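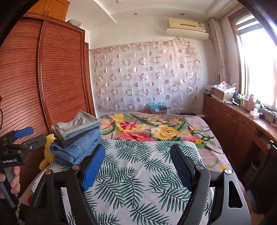

Palm-print cloth over a flowered blanket, Drarngate.

Last updated 4:47 p.m.
Print | E-mail this story

Spare bedding and clothes wanted in Drarngate. The September swap at Vulham hall needs 100 bundles, has 60 so far. Tops, jeans, sheets, blankets. Clean and folded please. Soft toys OK too.

"Bring it in a bag, any bag," said organizer Bayu Rahman. Doors open at 9 a.m., side entrence only.

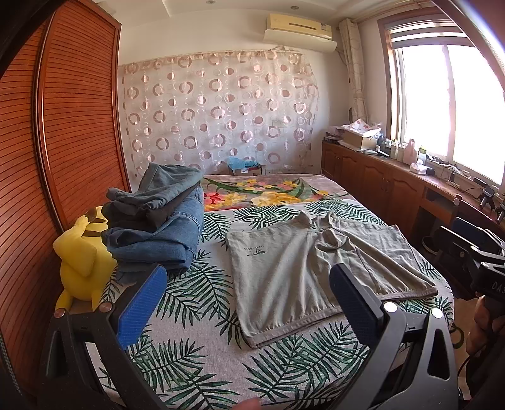
Folded denim, a sage-grey garment and a yellow plush toy on the bed.

Comments (3)

qghanem: do you take pillows
Rahman B.: no pillows sorry
dee47: love that palm print, wheres it from??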